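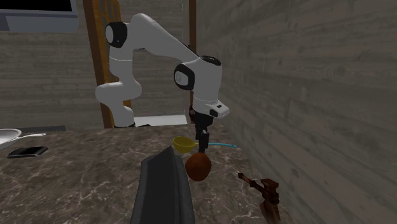
Review: Rusetti Case Reference, Fourth Edition
Reviewed for the Library and Documentation Section by Chinyere Danladi

The Rusetti Case Reference is a desk guide to the procedures of international criminal courts and tribunals. It is issued in one printed volume with a searchable electronic companion and is intended for legal officers, journalists, government advisers and staff of human rights organizations. The fourth edition was released in August under the general editorship of Ayman Sfeir. The Section has used both formats in its daily reference work, and this review is based on that use.

Scope and arrangement

The volume runs to 480 pages and is divided by stage of proceedings: preliminary examination, authorization of an investigation, arrest and surrender, confirmation of charges, trial, appeal and reparations. Each chapter opens with a short statement of the governing rules, followed by commentary and a table of decisions. Earlier editions were arranged by institution, and readers who wished to compare the practice of two courts on the same question had to move between distant parts of the book. The new order is a clear improvement.

The chapter on withdrawal from treaties, written by Finlay Tennant, deserves particular mention. It sets out when a notice of withdrawal takes effect, which duties continue afterward and how a pending inquiry may be affected. Disputed points are marked as disputed, and the arguments on each side are given at fair length. Staff who answer press inquiries have found this chapter the most useful in the book.

Less satisfactory is the treatment of cooperation by states. The legal duties are stated correctly, but the commentary has very little to say on what happens when a government declines to admit investigators or to hand over records. A reader looking for guidance on interviews conducted outside the territory concerned will find a single paragraph and no references. Given the number of inquiries in which this problem arises, a fuller discussion should have been included.

Chapters on victims

Pao-chu Tsang contributes three chapters on the participation of victims. They are written in plain terms and could be given to a community organization without further explanation. Sample forms are reproduced at full size, with notes on the entries that most often lead to a request for more information. The chapter on protective measures is careful about the limits of what a court can promise to a witness who remains at home, and it advises representatives to discuss those limits before any statement is taken.

The discussion of reparations is shorter and stops at the point of the order. Implementation is left to a later supplement, for which no month has been announced.

The electronic companion

The companion is supplied through the Skinik platform and is included in the purchase price for the first year. Searches by article, by type of decision and by stage of proceedings all performed reliably. Tsung-han Mak of this Section tested it against a list of 70 decisions drawn from past reference requests. All but four were found on the first search, and the missing items were procedural orders of minor interest.

Two faults should be noted. Citations copied from the companion lose their paragraph numbers and must be corrected by hand. Saved searches are tied to a single user account - a real inconvenience in an office where several people share a reference desk. The publisher has acknowledged the first fault in its release notes. The second is described there as a condition of the license.

Comparison with other titles

The Suso Handbook remains the better choice for appellate practice, and its index is far superior. The Bai Guide costs less and is adequate for students, though it has not been revised to take account of recent changes in the rules on disclosure. Neither offers the comparative tables that make up over a third of the Rusetti volume.

Production

The binding is sound and the paper opaque enough for notes in ink. The type in the tables is small. Cross-references are by section number only, with no page number, and this slows the use of the printed copy.

Recommendation

The fourth edition is recommended for purchase in both formats by offices that handle inquiries across more than one court. Offices that hold the third edition and work mainly on appeals may reasonably wait for the supplement. Renewal of the electronic companion after the first year should be considered separately, on the basis of recorded use.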